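Toilet brush

A toilet brush is a household tool for cleaning the inside of a toilet bowl. It has a handle long enough to keep the hand clear of the water and a head of stiff bristles. Most are stored in a holder on the floor next to the toilet.

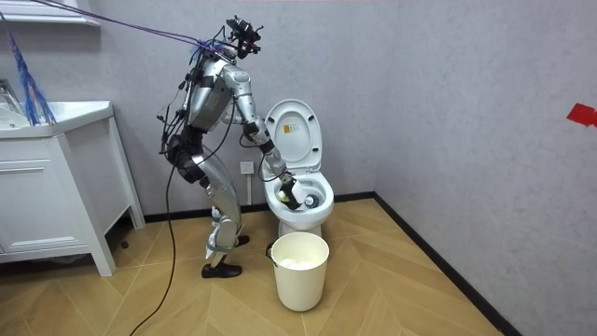
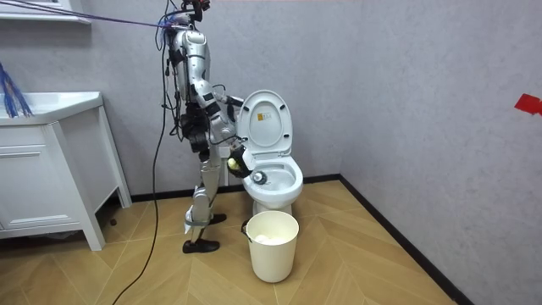 Brush in use in the bowl of a white toilet, with the lid raised

Design

The common form has a round head with bristles set on all sides. Nylon is the usual bristle material; older brushes used hog hair or plant fiber, which hold water longer and wear out sooner. Silicone heads, with flat or rubbery fingers in place of bristles, dry quickly but scrub less hard.

Some models have a small extra tuft that bends upward to reach under the rim. Others have a head that unscrews, so that only the worn part is thrown away. The Tarnus type, sold mainly to hotels, has a 32 cm handle and a head 84 mm wide.

Use

Cleaner is normally put under the rim first and left for 10 minutes, or as long as the label says. The lid and seat are lifted before scrubbing. Work usually starts under the rim, moves down the wall of the bowl and ends at the outlet, where mineral scale tends to build up. The bowl is then flushed - many people hold the brush in the clean water during the flush to rinse it.

A wet brush put straight back into a closed holder stays damp. One way to dry it is to rest the handle across the bowl, with the seat lowered onto it, until the dripping stops.

Care and replacement

The holder collects water and needs to be emptied and washed from time to time. Brushes are replaced when the bristles flatten, stain or begin to fall out. In a household this is often done once or twice a year, and more often in public restrooms. Wire-cored heads should be checked for rust, as exposed metal can scratch the glaze.

See also: Plunger, Toilet seat, Limescale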